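Course Library > Keeping House: A First Course > Part Two > Chapter 4

Chapter 4
The Table Before Anything Is On It

By Nanna Þorgeirsson and Elínborg Thygesen
October

When I was first learning to keep a kitchen in order, I had the idea that tidying was mostly a matter of finding places for things. I bought hooks, I bought jars, I labeled the jars, and every evening I was still pushing a heap of mail and bread bags from one end of the table to the other so that we could sit down and eat. It was my neighbor in Mirnivdale, an enormously patient woman who had raised a large family in a very small house, who told me to stop buying jars and clear the table first. I was a little offended, I remember. Then I went home and did it, and I have been telling people the same thing ever since!

So we are going to spend this whole chapter on one surface. You have already met the cupboards in Chapter 3, and the shelves are waiting for you later in the book, but a shelf is where things live, and a table is where things happen. Folding happens there, and packing, and sorting, and rolling out dough, and the school project that needs to be finished by morning. All of it goes better when you begin with open space in front of you. 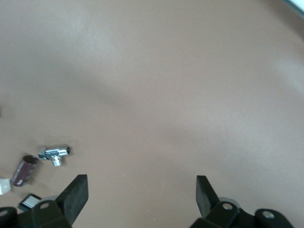
A plain tabletop in a soft color is a pleasant thing to work on, and it is also a little sly. Light falls across it unevenly, one part looks nearly white and another quite gray, and it is easy to take a shadow for a smudge or to miss a few pale crumbs altogether. Elínborg likes to bend down until her eyes are almost level with the surface and look along it toward the window (she did this in a restaurant in Barus once, and the waiter was very kind about it). I prefer to run the flat of my hand over it, slowly, from the far side toward me. Either way will do, and you may find you want both.

Then comes the wiping, and we'll go into it properly in Section 4.2, with the cloths and how damp they ought to be. For now I only ask that you brush off the dry specks before any water touches them. Wet crumbs smear, and flour turns to paste, and you will be at it twice as long as you need to be.

You will also want to think about how much of the table you are really using. In our classes at Griromley we ask students to keep an open space in the middle, wide enough for both forearms, and to let the things they need wait at the edges. It feels wasteful at first, especially if your table is small. Try it for 12 days all the same, and make a note in your workbook each evening of what had crept back into the middle. Mine was always the scissors.

Before you go on to Section 4.1, please clear one table in your home completely, look at it in the morning and again by lamplight, and write down what you notice. Keep the page handy, as we come back to it in Exercise 8.

Questions about this course? Write to the Berhe Course Office | © Berhe. All rights reserved. | Back to top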